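Home Repairs for Beginners
Notes for session 3: looking after what you already own

Welcome back, and thank you to everyone who stayed behind last time to help stack the chairs. These notes cover what we talked through this evening, with a few bits I ran out of time for, so do keep them with the others.

We began with the idea of a repair drawer, or a repair box, or whatever corner of the house you can spare. I grew up in a flat in Orkosville where the one screwdriver lived behind the bread bin, and I can still remember the whole family hunting for it while the kitchen tap dripped away. You really don't need much to begin with. Most of the small jobs on this course can be done with things you could carry in one hand, and I would much sooner you bought a few decent tools slowly than a great big set in a hurry (I have bought the big set, and half of it is still in its wrapping!). 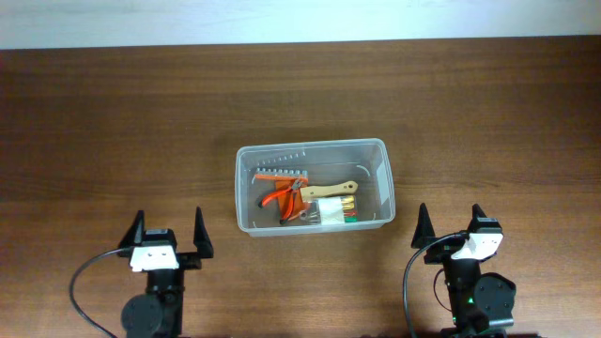 The next thing is knowing when a screw is tight enough. Beginners nearly always overdo it, and I was just the same. With flat-pack furniture the hole is often in fairly soft board, and once the thread has chewed it up the screw will simply go round and round. Turn until you feel it meet some resistance, then give it a small nudge more and leave it alone. If the hole has already gone, pack it with a matchstick and a dab of wood glue, let it dry overnight, and try again in the morning.

Chairs deserve a paragraph to themselves. A wobbly chair usually has one loose joint, and it pays to find out which before you start tightening everything. Turn it upside down on a blanket and wiggle each leg gently in turn. On the old Ellberg dining chairs, which several of you seem to own, the loose one is very often at the back, where people lean.

Hinges we shall come to properly next time. Until then, have a look at any cupboard door that rubs and make a note of where it touches, top or bottom, and on which side.

For next session, please bring:
one small thing that wobbles, squeaks or sticks
an old towel
a pencil

The tea money is still 40 pence, in the tin by the door.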